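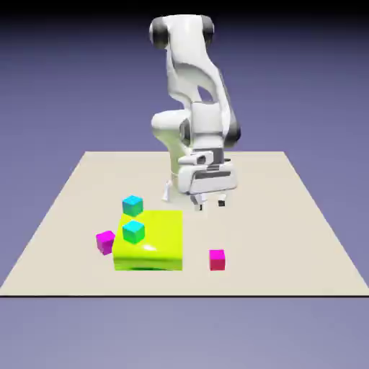
Visit to the Harkus Laboratory: Report to Members

On 20th November a delegation from the Pasto Association of Technical Educators visited the Harkus Laboratory, where a small research group gathers examples for teaching robot arms to handle objects. The visit was arranged at the invitation of Heikki Hämäläinen, head of data collection, who received the party at the main entrance and remained with it throughout the morning.

Purpose of the visit

Member colleges have asked for guidance on how learning systems are supplied with material, and on what equipment a teaching department would need in order to attempt the same work. The delegation was therefore less concerned with finished robots than with the daily routine of the people who prepare the examples.

Work in simulation

The greater part of the morning was spent in the simulation room. The task under way used a white arm above a plain beige tabletop, with a wide yellow-green block and four small cubes, two cyan and two magenta. One of the cyan cubes rested on top of the block. An operator guides the simulated arm with a hand controller, and each attempt is stored from start to finish together with a short written instruction.

Mr. Hämäläinen explained that the starting positions are changed before every attempt. A system trained on a single layout tends to learn the layout, and will reach for the same spot after the cube has been moved. Colors are kept strong and the background plain during the first stage of a project. Textured surfaces and uneven lighting are introduced later, once the basic movements have been covered.

The target for the present task is 4000 accepted attempts, of which about 2000 had been stored by the date of our visit. One operator completed 218 attempts on the day before we arrived, and 112 of these passed review. The delegation was surprised by the proportion set aside. The usual grounds are hesitation in mid-movement, contact with a cube other than the one named in the instruction, and release from too great a height. Rejected attempts are kept in a separate store — the group expects to use them in later work on recognizing errors.

Review and labeling

Review takes place in the adjoining office, using a program called Premesent. Two reviewers watch each attempt independently and mark it as accepted or rejected. Where they disagree, the attempt passes to a third person. Members of the delegation were invited to try the program and found that their own judgments differed more often than expected, chiefly over what should count as a clean grasp.

Discussion

Questions continued over lunch in the Dela Peña building. Several members asked whether students could take part as operators. Mr. Hämäläinen replied that new operators need several days of practice before their attempts are of use, and that sessions are limited to forty minutes to avoid fatigue. He offered to receive two student observers in February. Colleges wishing to put forward a name should write to the Association's office, stating the student's course and year of study.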